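Gobnait Dunne
Thread: what I learned rewriting our grasp planner (and why I can't stop talking about it)
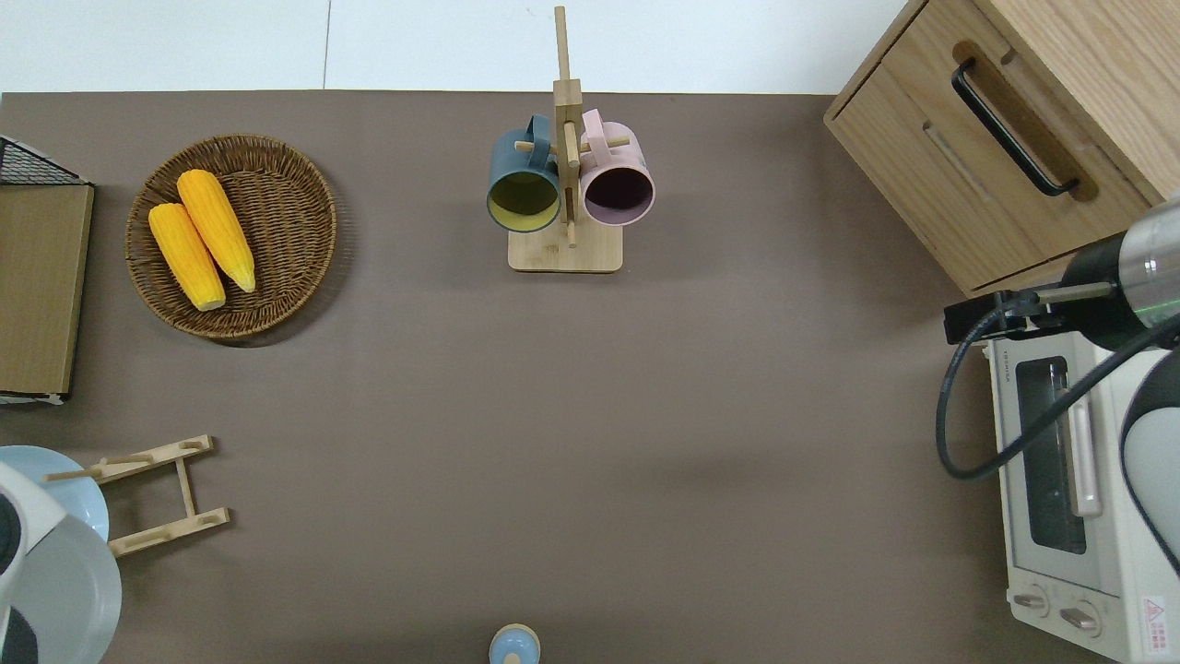
Corn, mugs, toaster oven, arm. The kitchen table I've been planning around.

1/ OK so I finally merged the new planner into Cronin this week and I've had enough coffee to write it all down. Cronin is the motion and grasp stack I work on with Fergal Mulligan. It takes point clouds in and sends joint trajectories out, with a lot of arguing in between.

2/ The old version worked like most people's first version. Detect object, pick the best-scoring grasp, ask the motion planner to get there, give up if it can't. Great on a bare table. Put a kitchen around the edges and it fell over constantly.

3/ What was going wrong: the grasp scorer had no idea the rest of the world existed. It would fall in love with a grasp on a mug that needed the wrist to pass straight through a toaster oven. Ten out of ten grasp! Zero ways to reach it!

4/ So the big change is that reachability goes in early. We sample 768 grasp candidates per object, run a cheap batched IK check on all of them, throw out anything in collision at the final pose, and only then let the scorer have an opinion.

5/ I expected this to be slower. It's faster end to end, and I was so suspicious that I spent a whole evening looking for the bug. The scorer is a neural net and IK on the GPU is nearly free next to it. Pruning first means the net sees a much smaller batch.

6/ Mug trees are my favorite test object now. A hanging mug has a handle looped over a peg, so "grasp" and "remove" are two separate problems. You can hold it perfectly and still drag the entire tree across the table.

7/ We handle that with what Fergal calls exit motions. For each grasp we also plan a short path out, with the mug attached to the gripper as a collision body. If there's no way out, the grasp gets dropped. Lift a little, tilt, slide off the peg. It looks so careful when it runs, I love it.

8/ The annoying part is that exit motions need contact to be legal for a moment. The mug is touching the peg at the start, so a strict collision checker says you're already in trouble and refuses to plan. We now allow contact between that one pair of bodies for the first 3 centimeters of the path and go strict after that.

9/ Someone is going to ask why we don't learn the whole thing end to end. I like those methods a lot! But when this one fails I can open the log and see which stage said no, and for a two-person team that's worth a great deal.

10/ Perception notes. The depth camera is fine on matte stuff. A big plain tabletop, a woven tray, corn on the cob: lovely clean points. Dark tinted glass is a different story. The oven window comes back as a hole, and a hole looks like free space if you're not careful.

11/ Our fix is dull and it works. Unknown space counts as occupied unless a ray has passed through it. A missing return clears nothing. That one line change (Fergal's, I'll be jealous forever) got rid of a whole category of plans that tried to go through the oven door.

12/ Slatted things are the next headache. A wooden dish stand is mostly air, and at our voxel size it turns into a solid brick. Safe, but then the plate leaning on it becomes part of the brick too and there's nothing left to grab.

13/ So we do two resolutions. Coarse voxels everywhere, fine voxels in a box around whatever we're trying to pick up. Memory stays sane and the slats come back as slats. The seam between the two grids took me longer than everything else in this thread put together.

14/ If you try this: inflate the coarse grid, leave the fine one alone, and query both in the overlap and take the closer obstacle. I tried blending the distances because it felt elegant. Do not blend the distances.

15/ Cables! The arm has a camera cable that hangs in a loop, and the robot model knows nothing about it. I've modeled it as a chain of fat capsules stuck to the wrist link. It's ugly and too conservative near the oven, but the planner now leaves a bit of room on that side. A real cable model is on the wish list.

16/ Tooling, my other love. We wrote a little replay viewer named Billirden. It takes any failed plan and lets you scrub through every stage: cloud, grids, surviving grasps in green, rejected ones colored by who rejected them.

17/ I can't say enough about coloring rejections by cause. The first time I loaded a hanging mug I had a big cloud of orange, which is "reachable but no exit," and I knew what to work on before I'd read a single log line.

18/ Billirden also turns any replay into a regression test with one command. We have 19 saved layouts in the nightly run, each one a real failure that ruined somebody's afternoon. The nightly run shuffles object poses a little and plans 1,000 times per layout.

19/ Tip from that: fix your random seeds per trial and print the seed on failure. We were only saving the layout at first, so I'd get a failure report on Sunday, rerun it, watch it pass, and feel like I was losing my mind.

20/ Still bad: anything sitting right at the edge of the table with a tall thing behind it. Approach directions run out fast. I want to try letting the planner nudge an object into the open middle first and grasp it there. Fergal thinks pushing a corn cob is asking for trouble because it rolls. He has a point.

21/ Also still bad: handles. The long bar on a drawer and the long bar on an oven door look like the same kind of grasp to our scorer, but one slides and one swings. Right now a person labels the joint type in a config file. I'd like the robot to pull gently and work it out from the motion it feels.

22/ A few people have asked about code. The two-resolution grid is the cleanest piece, so it's going out first as its own package, called Sosteo. The docs are half written. The examples run, and the error messages are polite.

23/ Replies are open if you've done exit planning some other way, especially for hanging objects. I've only found our approach and one that shakes the mug until it comes off, and I'd love to see a third.

24/ Oh, and a small thing I forgot. Log your planner's timeouts separately from its failures! "No path exists" and "ran out of time" were the same return code in Cronin for months. Splitting them took me ten minutes and I'm still finding things because of it.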